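Plitdale Sports
Home / Baseball / Pitching Aids / Jovon Nine-Pocket Target

Jovon Nine-Pocket Pitching Target
Item 1331
Made by Orkero
In stock

Posted by Walter Paucar, December 28, 2021

I've been selling pitching targets for a good while now, and most of them I wouldn't hang up in my own yard. The Jovon I did hang up in my own yard, and it's still there, so I figured I'd write this one up myself instead of pasting in the blurb from the box.

So what is it? A strike zone made of heavy netting, with nine pockets sewn into it, three across and three down, on a steel frame that stands up by itself on grass, dirt or a gym floor. You throw, the ball goes in a pocket (or it doesn't, and you go get it out of the hedge), and you know where you missed. My nephew pitches for Huaranga, the town team down the road from us, and he had this habit of leaving everything up and over the middle. He'd swear up and down he was hitting the corners. Well, a pocket with four balls in it is pretty hard to argue with!

What I like best is that the zone moves. The two side legs have a sliding collar with a pin, and you can drop the whole thing down for a ten-year-old or raise it for a grown man. The older Jovon had a twist knob in that spot and it slipped all the time, especially once it got gritty. The pin doesn't slip. It's a little stiff out of the box and I had to lean on mine the first few times, but it loosened up by the second week.

The pockets are deep enough to hold a few balls each before they start bouncing out. Low corners fill up quickest if you're any good, high middle if you're like me. Regular baseballs, softballs and those dimpled machine balls all fit. I wouldn't use it for weighted balls. The netting will take it for a while but the stitching at the bottom of the pockets won't, and Orkero doesn't cover it under the warranty, so please don't send me one back full of holes and tell me it was the wind.

Setup took me 30 minutes the first time, and that's with the instructions upside down for part of it. The poles are all marked with letters and they snap together like tent poles. Do the frame flat on the ground, hook the net on from the top corners down, then stand it up. If you start from the bottom corners you'll run out of stretch and say some words. Once you've done it you can leave the net on, fold the legs in and carry it to the truck under one arm, though it's on the long side and it won't go in the trunk of a small car unless you put the seats down.

Things I'd change, if Orkero ever asked me: the ground stakes are flimsy (I swapped mine for a set of big camping stakes from the garage), and the carry bag zipper goes the short way across when it ought to run down the length. Also the orange piping around the pockets fades if you leave it out all summer. It doesn't hurt anything, it just looks tired next to a new one.

What comes in the box
Steel frame, in marked sections
Nine-pocket net, black with orange piping
2 adjustable side legs with pins
Ground stakes
Carry bag
Instruction sheet

Warranty: 2 years on the frame. Netting and stitching are covered for the first season with regular balls.

A few things people ask at the counter

Can you hit into it? Off a tee, sure, if you stand close and hit line drives. It's narrow, though, so for front toss you really want a full-size hitting net. I carry a couple of those too and I'm happy to talk you through them.

Does it need a backstop? I'd put something behind it. A fence, a tarp, a patient dog. Even good pitchers miss the whole frame now and then, and the ball goes a long way.

Can it stay outside? The frame is coated and mine has been through rain since October without any rust I can find. I do take the net off when it snows, mostly so the weight doesn't sag the pockets.

Are spare parts available? Yes, pins, poles and replacement nets, all of them from me. Tell me whether your frame has the pin or the old twist knob, as the nets hook on differently.

Local folks can pick one up at the Plitdale store and we'll help you load it. Everybody else, it ships in one long box, and somebody should be home to bring it in. If you've got a question I didn't get to, call the shop and ask for Walter.

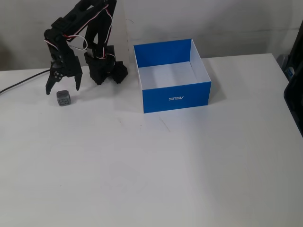

Black robot arm with its gripper open over a small grey cube.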